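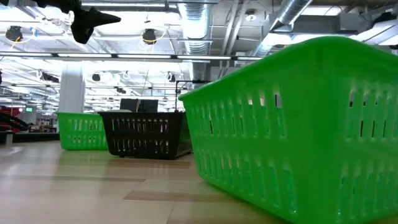
Ferry crew wanted for the summer season, Leltby to Pilunholm

Dultley Lines is looking for two deckhands and one assistant engineer for our passenger ferry Valcárcel. The work starts in July and continues for 13 weeks. The crossing is short, but the weather in the strait can change quickly, so we prefer people who have already worked at sea.

You must have a valid basic safety certificate and a medical certificate for seafarers. The ferry takes up to 419 passengers, and every deckhand has a place in the fire and evacuation drills. For the engineer, experience with diesel engines is necessary.

We offer a shared cabin on board, all meals, and a bonus of 500 euros at the end of the season. The working language is English. Other languages are welcome.

Please send your resume and copies of your certificates to Olga Lorente at the crew office in Leltby. Questions about the engine room can go to chief engineer Gerasimos Kokkinos, by telephone after 2 p.m.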